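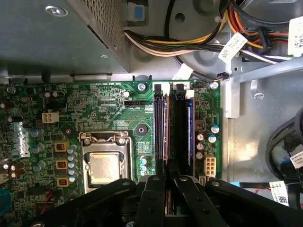
Plendard Community Center
Electrical and Workstation Safety Walkthrough, Closlow Annex
Inspected by: Shewit Woldemariam
Month: January
Started 8:15 a.m., finished 11:40 a.m.

Marks used: OK, FIX (can wait for the next maintenance visit), NOW (dealt with before the room reopens), N/A

FRONT OFFICE

1. Outlets and cover plates in good condition: FIX
Cover plate behind the filing cabinet is cracked at the lower screw. Nothing exposed. Replace with the deeper plate, the flat ones don't sit right on that wall.

2. No power strips plugged into other power strips: NOW
One found under the reception desk, feeding the laminator and the phone charger. Removed. The laminator now has the wall outlet to itself.

3. Cords clear of walkways: OK

4. Space heaters at least three feet from paper and curtains: OK
Only one heater left in the building. Tip switch tested and it cuts out.

COMPUTER ROOM (ROOM 35)

5. Computers shut down and unplugged before covers come off: OK
Sign is posted by the door. The old sign said "turn off" only. Please leave the new one up.

6. Side panels on and fastened when machines are in use: FIX
Two at the window end are held by one screw each. Screws are in the top drawer, in the envelope marked Amoah.

7. Vents free of dust and not pushed against the wall: FIX
Back row is too close. Pull the tables out by a hand's width. Vacuum the vents with the power off.

8. Power cords seated, no nicks or taped repairs: NOW
Cord with tape near the plug, thrown out. Spares are in the hall closet.

9. Extinguisher present, gauge in the green, tag current: OK
Tag number 348. Bracket is a little loose but holding.

10. Chairs sound, casters rolling: FIX
The brown one again.

HALL AND STORAGE

11. Electrical panel has three feet of clear floor in front: NOW
Folding tables were leaning on it, same as last time. Moved to the stage side. I put tape on the floor.

12. Breakers labeled: FIX
Number 37 still says "kiln". The kiln left years ago and the breaker feeds the hall lights. Needs a new label.

13. Exit signs and emergency lights: OK
Held the test button for the full 30 seconds on each.

14. Batteries and old electronics stored for pickup: FIX
Bin is full. Skasura takes them but wants a call first. Tape the battery ends before they go in.

KITCHENETTE

15. GFCI outlets trip and reset: OK

16. Microwave and kettle on separate outlets: OK

17. Under-sink area dry: FIX
Slight drip at the shutoff valve. Pan placed under it. There is no outlet inside the cabinet.

All NOW items were closed before noon. FIX items go on the maintenance sheet by the office door. Write your initials next to anything you finish and leave the sheet where it is.

S. Woldemariam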